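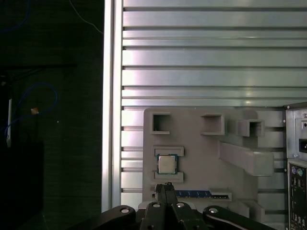
Practice boards for teaching PC builds: worth the money?

Forum: Teaching and Training > Hardware
December 2025

kslaoui
I run an evening class on putting computers together and I keep getting told to stop using dead motherboards and buy one of these gray plastic practice boards. Chip sits in a recessed holder, memory stick goes in a long slot, and the rest is raised blocks and hollow boxes standing in for the other parts. Quinlan wants 200 for theirs. I have a closet full of dead boards that cost me nothing. Somebody convince me, because I don't see it.
Abdelkrim

jparsons
Can't convince you, I'm on your side. We bought the Karnby version in August. A real socket has a lever and a cover, and closing it takes enough force to scare people. That moment is half the lesson. A cradle with a lip above and below teaches you that a square goes in a square.

bev_staniforth
Disagree. I teach people who have never had a case open. If they start on a real socket they bend pins, get embarrassed and don't come back. Let them get the chip sitting flat in something forgiving first. Yes, it's a square in a square. You'd be surprised how many people try it tilted, or hold it by the middle of the lid.

jparsons
They can bend pins on a dead board too. It's dead.

bev_staniforth
And then the next student gets a dead board with bent pins.

jparsons
OK, fair.

ketill_g
My complaint is with the memory slot. On the one I tried (Lamden), the stick dropped in with no click at all. The number one mistake beginners make with memory is not pushing hard enough, and here's a tool that rewards not pushing. The block at the end of the slot looks like a latch and does nothing. Check that before you spend anything, Abdelkrim. If the seller can't tell you whether the latch moves, assume it doesn't.

fsafavi
Ours is the same shape as far as I can tell, and ours does grip the stick a bit. Not like the real thing. I wouldn't pay 200 for it.
Two things in its favor. Everybody gets an identical board, so you can give one instruction to the whole room. And the holder is easy to see from the back row, silver lid with the green edge showing against plain gray plastic.

kslaoui
The identical board argument is the first one that's moved me at all. I have five different layouts going at once and I spend the evening walking from table to table.
Still don't get the empty sockets along the top. Different shapes, nothing in them. What are people meant to learn from those?

ketill_g
That they paid for plastic.

bev_staniforth
We use ours for naming parts. Point and say what would go there. It takes ten minutes and then yes, they just sit there.

fsafavi
They fill up with dust, too. Somebody sold us a can of Dustilen for it. A dry paintbrush does the same job.

jparsons
Buy one, keep the dead boards, see which table finishes first. If Quinlan won't take returns, that tells you something.

kslaoui
I've asked them about returns and about the latch. No reply so far. The closet stays full until I hear back.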